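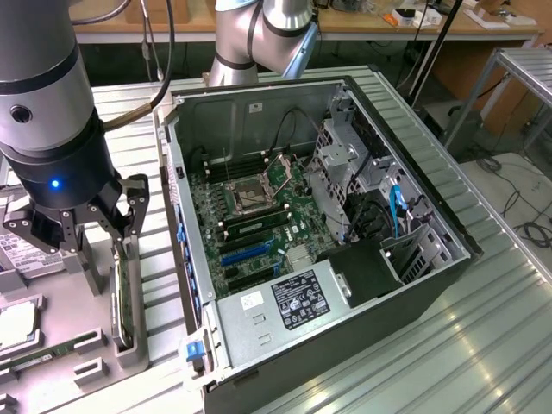

August, notebook 3, started a bit after 4 pm

Okay, the histamine extraction again. Same yogurt, same spinach, same tired me! Anum Kazmi wanted to know if the spinach numbers climb when the leaves sit in the fridge, so I weighed out two lots from the Landeg bag, one opened this morning and one opened last week (labeled, lids on, bottom shelf, please leave them alone).

First run on the Zemier plate reader was a mess. Blank was way too high, and I think I used the old buffer, the one with no date on it. Tossed it, made fresh, started over. Second run:

- fresh spinach, well B4: 130
- week-old spinach, well B5: 1309
- week-old spinach, repeat, B6: 1562

Raw counts, not corrected for anything, so don't go quoting them to people yet. But wow, that gap! I expected a difference and I did not expect that one. B5 and B6 are further apart than I like, and my pipetting on B6 was a little sloppy (bubble in the tip, saw it too late), so I'd trust B5 more if I had to pick.

Enda Cronin came by while the plate was warming up and asked if this means people who get headaches from leftovers are right. Maybe? Some of them? It's spinach from one bag. I told him to ask me again when I've done the tomatoes and the tuna, and he went off to find tuna, so that's handled I guess.

Yogurt I gave up on for today. It clogs the filter every single time, even after spinning it for roughly 17 minutes. Anum thinks the Simov filters have a wider pore and might cope, and there should be half a box left in the drawer under the scale. If you use the last one write it on the door sheet.

To do:

- rerun B6 with a new tip, and do three of each this time
- fresh standards, the ones in the rack are going cloudy
- food diary forms from the Tevville group need typing in (the handwriting on the second page, good grief)
- ask about freezing half the next bag on day one

Plate is wrapped in foil in the cold room, left side. Reader is off.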